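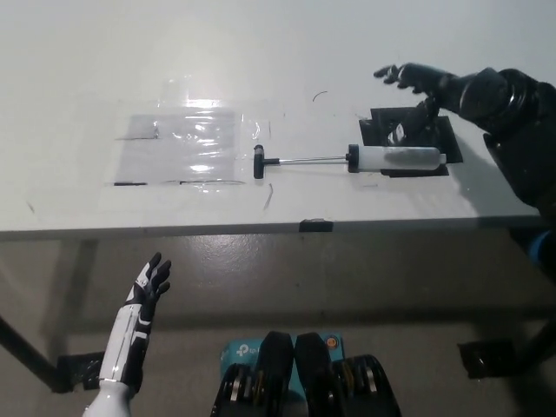

The window in the back bedroom at Zillholm had been rattling for years before anyone took a knife to the putty. When Ismael Evangelista did, it came away in one long strip and the pane moved under his thumb.

He bought the house in January, when the frost was on the inside of the glass as well as the outside. The estate agent's papers said "original features throughout", and the windows were the main one. They are box sashes, painted shut in most rooms, with cords that had snapped and weights lying at the bottom of the frames.

The first quote he got was for replacing everything in plastic. The second, from Manora, a joinery firm two valleys away, was for repair, and it was lower. That surprised him. It is a common enough story in older streets, where owners often assume a draughty window is a finished one.

Most of the cold in a sash window comes in around the edges. Air gets past the meeting rail in the middle, down the sides and through the pulley holes. A brush strip let into the beading deals with much of it. Sealant can go around the outside of the frame, where the wood meets the stone, but it should be kept off the moving parts. Plenty of sashes have been glued up for good by someone with a full tube and a free afternoon.

After draughts comes the glass itself. Old single panes lose heat quickly, and there are several ways to slow that down without changing them. Secondary glazing is the dearest and the best. Film stretched over the inside of the frame is the cheapest, and it lasts a winter if the cat leaves it alone. Heavy lined curtains do more than people expect, provided they reach the sill and are drawn at dusk.

Evangelista did the upstairs rooms first. He kept a notebook, and it shows a heating bill of £587 for his first winter quarter. He has not yet had a full winter with the repaired windows, so he won't say what he has saved. "It's quieter," he says. "I noticed that before I noticed it was warmer."

The timber was better than it looked. Manora's joiner cut out the rot in the lower sills and let in new pieces, and the rest only wanted scraping, priming and paint. New cords took 20 minutes a window once the beading was off. Getting the beading off without splitting it took a good deal longer.

In Derese, where the terraces are of the same age, several owners have now shared the hire of a steam stripper for old putty. It softens the putty without the risk that a heat gun brings to the glass. Anyone working on paint from before the 1960s should test it for lead first, and should not dry sand it.

The bathroom is still to do. Its window faces north and has been screwed shut with brass screws, all of them painted over.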